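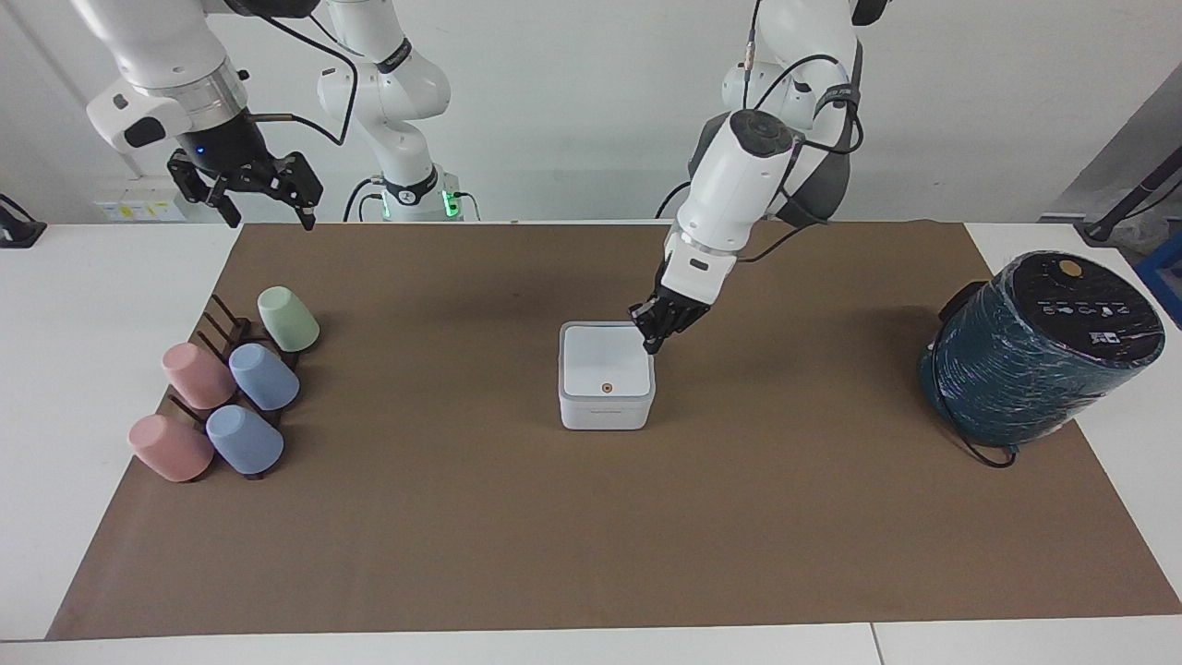

Reijo Rautiainen wrote to me after my last column that a cup ought to dry upside down on a peg and nowhere else, and that he would happily argue with anyone who stands theirs on a dish towel. I had his note in my coat pocket all through the open day at Bonditz, and I thought of it more than once, what with the brown rack of cups sitting out on its mat, pink ones and light blue ones and a pale green one at the back, every one of them bottom up.

I should say that I am a person who can spend a whole morning looking at kitchen things and come home happy. My sister is the same way. We drove over together on Dec 7, 2018, in a thin sleet that made the road from Cabral feel twice as long as it is, and we were let in at a side door where somebody had set out coffee and those little almond cookies that crumble all down your front. There were around 50 visitors already, most of them with their coats still on, as the hall takes its time warming up!

Bonditz works on tabletop and countertop wares, which sounds like a small subject until you get people talking about it. The morning began with a talk by Elba Ledesma on where a family puts its things down. She had visited 17 homes in Zeslow over the summer, starting in June, and asked everyone to wash up from breakfast as they normally would. Hardly any two households stacked alike. One man dried his cups on the windowsill in order of age (his children's age, that is, one cup per child), and a couple down the street from him kept theirs in the oven, which worked well enough until a birthday cake.

After the talk we could wander. I liked the cup rack very much. It is only thin upright pegs on a low base, dark brown, and set at a diagonal it looked a good deal less stiff than mine does shoved square against the wall. The plastic cups have a matte finish and taper toward the bottom, a shape I have always found easy on small hands. My sister has her heart set on the green.

Next to it on the same mat was a square white container with rounded corners, and we stood over that one for a good while. The lid sits slightly down inside the rim, and on the front just below it there's a small round button in a sort of orange-brown, the one warm spot on all that white. I do like a container with a plain face. We got to guessing what we would each keep in it. I said tea bags, my sister said dog biscuits, and a woman behind us said buttons, quite firmly, and then told us about her buttons.

Lunch was soup in the long room, with dark bread from the Ritora bakery, and it was there that I finally read Reijo's note aloud. It went over well at our end of the table, though the windowsill people put up a fight. Someone brought up hard water, and after that there was no getting back to cups until the plates were cleared.

If you would like to go, the next open day is planned for spring and the side door is the one you want. Parking is across the road behind the feed store. Wear a sweater, and go to the talk first, because the good chairs fill up.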